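PRESS RELEASE

Warnance brings the Nägeli tile collection back into production

New series of hand-decorated kitchen and bathroom tiles will be available from May through the Pasudeo dealer network

Illimcombe – The tile manufacturer Warnance announces today that the Nägeli collection, one of the best known series in the history of the company, returns to the market this spring. The collection was taken out of the catalog in the year 2000, when the old kiln hall in Illimcombe was closed. After a long period of preparation, the tiles are again made in the same town, in a new workshop only a short walk from the former site.

The new Nägeli collection consists of 24 patterns. Most of them follow the original drawings, which were kept in the company archive. A smaller part was drawn new by the design team, in the same spirit and with the same limited number of colors. The base glaze is a warm white. The decoration is available in brick red, dark blue, olive green and a soft yellow, and every pattern can be ordered in each of these colors.

Warnance decided to revive the series after many requests from home owners and small renovation firms. In older houses of the region it is still common to find kitchens with the original tiles. When one of them breaks, the owners have until now had a difficult choice: to live with the damage, to search for a single tile in a salvage yard, or to replace the complete wall. The first task of the new workshop was therefore to produce tiles which fit next to the old ones, in size, in thickness and also in tone.

This was more demanding than expected. The clay pit that supplied the old factory no longer exists, and modern glazes behave differently in the kiln. The workshop made roughly 300 test firings before the red was accepted. Small differences between one batch and the next will remain, and Warnance asks customers to order the full quantity for one room at the same time.

Special attention was given to the border tiles. These narrow pieces are used to finish the edge of a counter, a window sill or a sink, and in many houses they are the first to be damaged. The collection offers straight borders, inner and outer corners, and a rounded edge piece for counters. All of them can be combined with the field tiles without cutting, if the layout is planned on the standard grid.

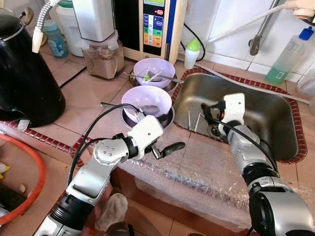 Red and white patterned tile trim around a stainless steel kitchen sink.

For the area near water, Warnance recommends a joint width of 2 millimeters and a flexible grout. The surface of the tiles is resistant to normal kitchen cleaners, vinegar and hot cookware. Abrasive sponges and powders should not be used on the decorated pieces, as the color lies close to the surface. A printed care sheet comes with every box and can also be requested from the dealers.

The sale is organized together with Pasudeo, the long-time distribution partner of the company. All Pasudeo showrooms will have a sample wall with the complete collection from May. Customers who want to repair an existing kitchen can bring one old tile, or a piece of it, to the showroom. The staff will compare it with the color samples and send it to the workshop if there is any doubt. This comparison is free of charge and does not oblige the customer to buy.

Deliveries of the field tiles will start in the same month. The border and corner pieces need a longer time in production – they are pressed and finished by hand – and will follow during the summer. Orders for both can be placed together, and it is possible to receive them in one shipment.

In connection with the new collection, the workshop in Illimcombe will open its doors to the public. Visitors can follow the way of a tile from the raw clay to the packing table, and those who wish can paint their own piece, which is fired and sent to them later. The tours begin at 10 a.m. and take a little less than two hours. The rooms are accessible by wheelchair, with exception of the upper gallery. Groups are kindly asked to register in advance.

About Warnance
Warnance produces ceramic tiles for walls, floors and counters. The company has its head office and workshop in Illimcombe and sells its products through specialist dealers and selected builders' merchants.

About Pasudeo
Pasudeo is a distributor of tiles, grouts and bathroom fittings, with showrooms for private and trade customers.

Press contact
Warnance, Press Office, Illimcombe
Samples of the Nägeli collection and printed catalogs are available for editorial use on request.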